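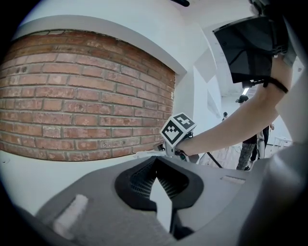

4. Planning and budgeting for a station

Order hand-held grippers in pairs. One operator uses 2 per station, one for each hand, and a spare pair should be budgeted for every 5 stations. Each gripper needs its own marker cube, with the printed faces left uncovered. Order cubes on the same line as the grippers; Randik does not supply them later as single parts.

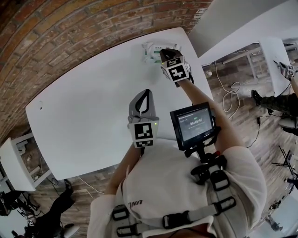 Halmont Equipment Planning Group

4.1 Working out the order

1. Fix the number of stations. Allow one table per station.
2. Enter the harness and chest display as separate items. The display timer must be readable by the operator during a task.
3. List small goods for handling, such as packets of wipes. Allow 40 per station.
4. Add cable covers for any run that crosses the floor.
5. Send the form to Gediminas Grigaitė for approval.

Note: Geerts quotes exclude delivery – allow roughly 300 extra per order.

Caution: Do not mix Uno mounts with older harnesses. The fittings differ and the mount may work loose.

Prices are reviewed each July. Queries on open orders go to Tyson Kennedy.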